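new episode of the Grollow rewatch pod is up!! thread because I cut too much and I'm still cross about it

we did the pilot AND the second one, 80 mins, sorry. Nnamdi Babalola guests – he has seen this show 13 times and is still wrong about the captain

his case: the captain knew about the Engelhardt signal from the first scene. my case: she didn't, the writers hadn't made it up yet. you can hear me getting louder
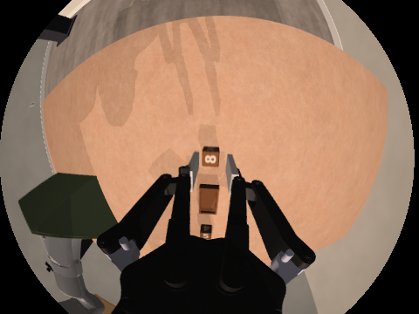 Three little blocks, one with a sideways 8 on it.

also the Paltden rumour. yes we talk about it. no I don't beleive it. a reboot with none of the old writers, 12 episodes, set BEFORE the ship launches?? who is that for

Nnamdi would watch it. Nnamdi would watch anything with a ship in it 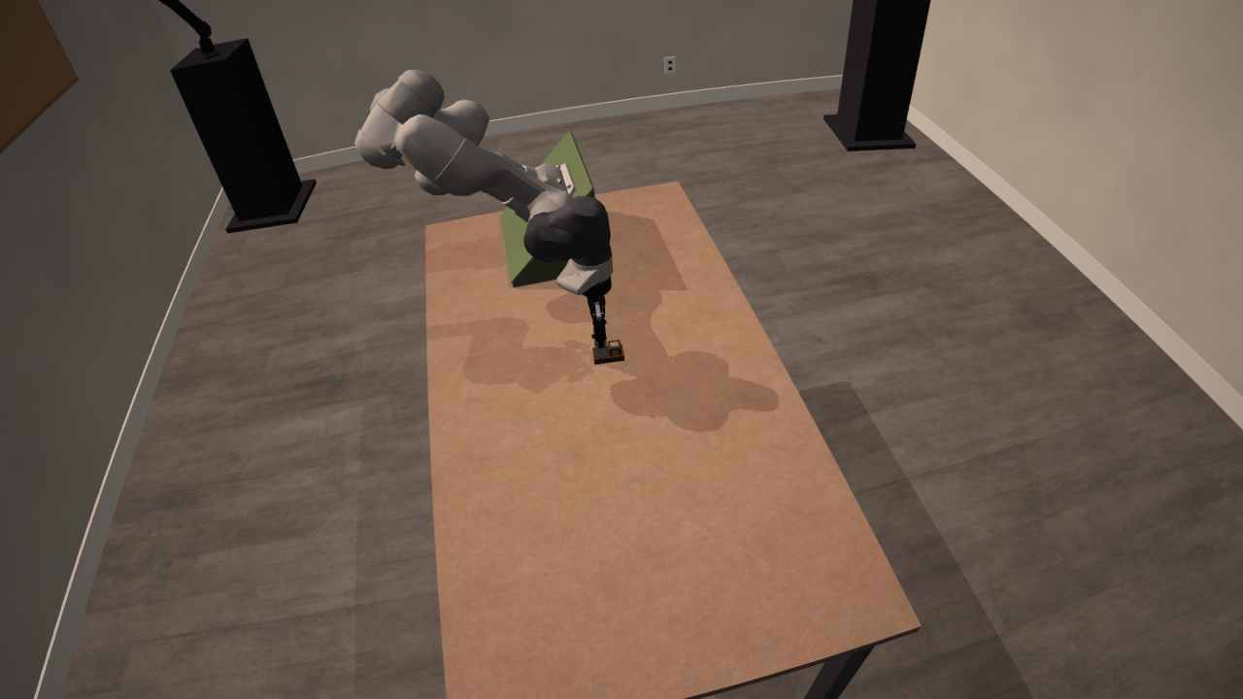 anyway the quiz. he reads a line, I say who said it. got the doctor's one straight off, then blanked on the most famous line in the whole show. mortifying. left it in

someone asked if we'd do the film. yes – after series two. it came out in 2000 and it looks it, I love it, don't @ me

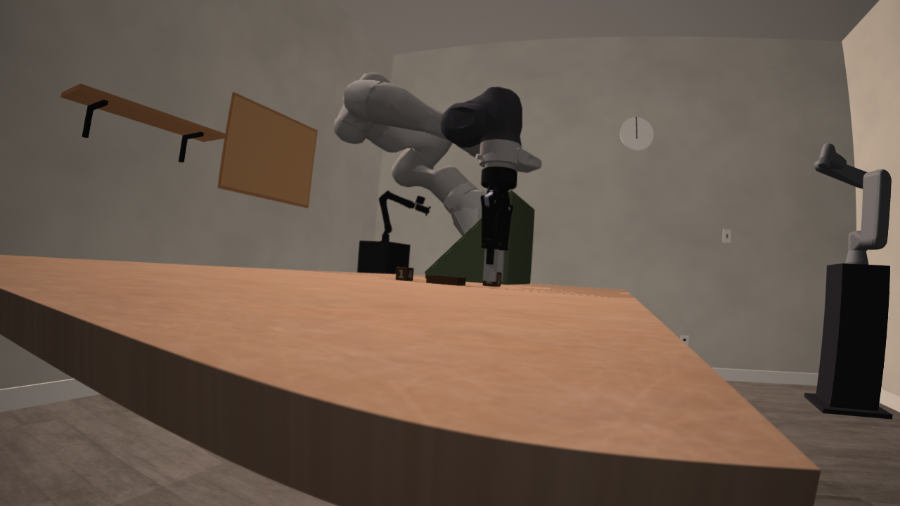 Three robot arms and a big wooden table

sound's a bit rough near the end, my mic slipped and I didnt notice til the edit. fixed what I could

next week is the mutiny two-parter. send your quotes for the quiz by Monday 

and be nice about the captain pls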